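Cheguei ao laboratório de sutura de Pacheco às 7 da manhã, com sono, e a Dulce Galindo já lá estava, toda animada! Ensina pontos interrompidos há 9 anos e fala deles como quem fala de bordado. "Olha primeiro para o nó", disse-me ela, ainda eu procurava a caneta. "O fio preto é ótimo para quem começa, vê-se logo onde anda."

Perguntei-lhe pelo que mais custa aos alunos. Riu-se (ri-se muito, a Dulce) e respondeu que é a força. "Puxam demais. O tecido tem de encostar, mais nada." E as pontas do fio? "Curtas, mas não tão curtas que o nó se desfaça."

Fio preto sobre o tecido, nos dois casos:
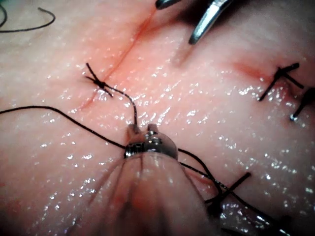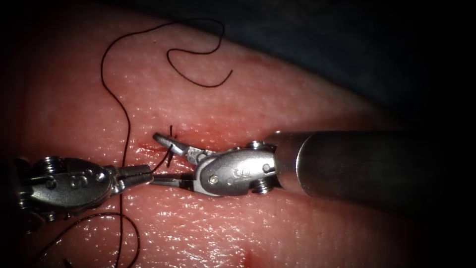
Os treinos em casa

Confessei que em outubro tentei dar um nó numa esponja e desisti ao fim de 2 tentativas. Ela nem pestanejou: "Duas? Eu peço 800 antes de deixar alguém avançar!" O colega Evaristo Ponce, garante, ainda pratica à noite, a ver televisão. Fiquei com vontade de voltar à esponja.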